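Filed under: Storage & Organizing > Baskets and Bins

Lokstead rectangular woven basket, synthetic strand, tan

I bought two of these to replace a set of natural wicker baskets that had started shedding. The old ones left splinters on the shelf and caught on knitwear. The Lokstead is woven from a plastic strand colored to pass for wicker, and from across a room it does. Up close the strand has an even width and a slight sheen that the natural material never has. If that bothers you, the Cunha seagrass basket is the better-looking object, at a higher price and with more upkeep.

Construction. The walls are horizontal rows, packed tightly enough that a pencil will not pass between them. The rim is a separate twisted braid, thicker than the wall weave, carried all the way around. There is a second braided band low on the wall, near the base. The sides flare, so the base is smaller than the opening. Measure your shelf against the rim dimension. The product page lists the base dimension first, and I nearly ordered the wrong size on the strength of it.

The flare has one practical effect. Two baskets standing side by side touch at the rim and leave a wedge of unused space below. In a deep cabinet this does not matter. On a narrow shelf where every inch is spoken for, the straight-sided Barkel bin will hold more for the same footprint. The Barkel does not nest, though, and the Lokstead does. Both of mine go one inside the other with no binding at the corners.

Weight and load. Empty, the basket weighs 400 grams on my kitchen scale. I loaded it with canned goods in stages and lifted it by the two short sides each time. The long walls began to bow outward once the cans were stacked to the rim. They went back to their original line after I emptied it. The rim did not creak or open up. I would not use it for cans on a daily basis, but bread, fruit, napkins or a child's play food are well within what it can take.

Floor. The bottom is woven in parallel ribs, and there is no liner. Crumbs work down between the ribs and stay there until the basket is turned over and tapped. Larger things sit well enough.
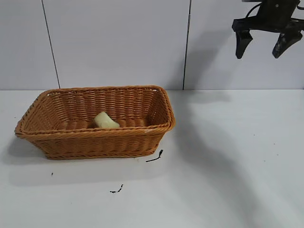 Very small items are another matter. Beads, loose screws and dried beans will lodge in the weave, and anything with a thin edge tends to stand up in the grooves. A cut piece of shelf liner solves this.

Cleaning. I washed one basket in the sink with dish soap and a soft brush, then rinsed it under the sprayer. The color did not run. Drying took longer than expected, as the braid at the rim holds water. Leave it upside down on a rack overnight. Jana Wendt, who has the same basket in her pantry, puts hers in the dishwasher on the top rack. The care tag says hand wash only, and I have followed the tag.

Finish. On one of my two, a strand end sticks out on the inside of the rim at a corner. I trimmed it flush with nail scissors. The other had no loose ends.

Price. I paid 30 dollars for the pair, shipping included. Gernstead sells a similar pair with handles, and if you plan to carry the basket from room to room, the handles are worth having. For a basket that stays on a shelf or table, I would buy the Lokstead again.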